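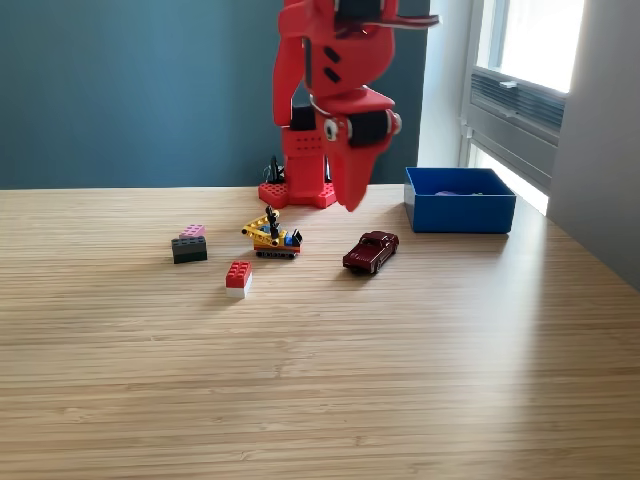

A robot learns very little from one tidy demonstration, as Réka Katona put it to us, and a good deal from many ordinary ones. Skotard was founded on that view, and it continues to guide the way we collect examples today.

About Skotard

Skotard prepares demonstration data for groups that teach robot arms to handle small objects. Our work takes place on plain tabletops, with toy bricks, small vehicles and open plastic boxes. An operator guides the arm through a task from start to finish, and the movement is stored together with the camera view and a short written instruction.

Each task is recorded 80 times before it is reviewed. Between recordings the operator rearranges the objects, so that the arm does not learn a single layout by heart. Attempts in which the gripper misses or drops an object are kept and labeled as such – several of our partners ask for them specifically.

Our Collections

The Pralladetti collection covers picking, placing and sorting, and now holds 700 reviewed recordings. The Clanlow collection, opened in October, deals with stacking and unstacking. Recordings are made in daylight as well as under lamps, and the lighting is noted in every entry.

Our People

Máté Pálfi directs the recording program. Birthe Ásgeirsdóttir is responsible for review and labeling, and Ferenc Gál maintains the arms and their motors. Every recording is checked by two reviewers. Where they disagree, the recording is set aside and the task is repeated.

Working With Us

Skotard accepts requests from universities, schools and companies. Proposals should state the task, the objects involved and the type of arm for which the data is intended. Inquiries may be addressed to Kristóf Szénási at our main office.

Search this site Enter keyword Go

We use cookies to improve your visit. Accept Settings

Related pages
Labeling Guide for New Reviewers
Clanlow Collection: Task List
Operator Training
Visiting Our Office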